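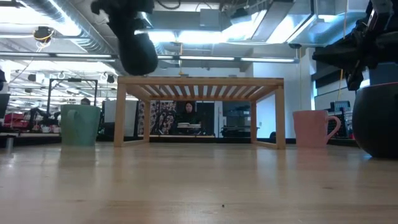
木製テーブルに置いたスラット天板の小さな台と、緑とピンクのマグカップ

ガイド > 壁紙 > 複数ディスプレイ

最終更新日:2020年8月13日
読了時間:約5分

2台のディスプレイに1枚の壁紙をまたがせて表示する

左右に並べたディスプレイに横長の画像を1枚で表示する手順を示す。画像の切り抜きには Alevano を使用するが、ピクセル単位で範囲を指定できる編集ソフトであれば操作はほぼ同じである。

事前に確認する項目

各ディスプレイの解像度をOSの設定画面で控えておく。拡大率を変更している場合も、控えるのは拡大前の物理解像度とする。左右で縦の解像度が異なるときは、大きい方の値を画像の高さに採用する。画像の幅は左右の幅の合計とする。

元画像の幅がこの合計に満たない場合、引き伸ばしによって輪郭がぼやける。Turunen の配布ページでは一覧の縮小画像を保存してしまう例が多いため、必ず個別ページを開き、「原寸」のリンクから取得すること。

切り抜き

Alevano で元画像を開き、「画像」メニューから「範囲を数値で指定」を選ぶ。縦横比の固定を解除し、先に求めた幅と高さを入力する。枠の位置はドラッグで調整できる。ディスプレイの継ぎ目には枠の幅だけ隙間が生じるので、人物の顔や文字などは境界線から離しておく。境界線の位置は、左側ディスプレイの横幅に等しい。

元画像が指定範囲より大きく、余分な部分が多く残るときは、切り抜く前に縮小する。縮小方法は「バイキュービック」でよい。縮小後にシャープを強くかけると、空などの階調部分にノイズが目立つ。

保存

写真はJPEG、イラストや単色の面が多い画像はPNGで保存する。JPEGの品質は既定値のままで差し支えない。保存先にはローカルのフォルダーを指定する。外付けドライブに置くと、起動時に読み込みが間に合わず背景が単色になることがある。

なお、Rodeo 形式のまま保存したファイルは、OSの壁紙設定では選択できない。69 MBを超えるPNGは切り替え時の表示が遅くなるため、JPEGへの変換を検討する。

壁紙の適用

デスクトップの何もない部分を右クリックし、個人用設定から「背景」を開く。画像を選択し、調整方法を「スパン」に変更する。「ページ幅に合わせる」や「拡大して表示」では、同じ画像が各ディスプレイに別々に表示される。

左右が逆に表示される場合は、ディスプレイ設定の配置図で番号の付いた四角形を入れ替える。上下にずれる場合も同じ配置図で上端をそろえる。

適用後に画像が粗く見えるとき

OSが壁紙を内部で再圧縮している可能性がある。PNGで保存し直して再度適用する。改善しない場合は、壁紙管理ソフト Oster の「直接描画」を有効にする。この設定はサインアウト後に反映される。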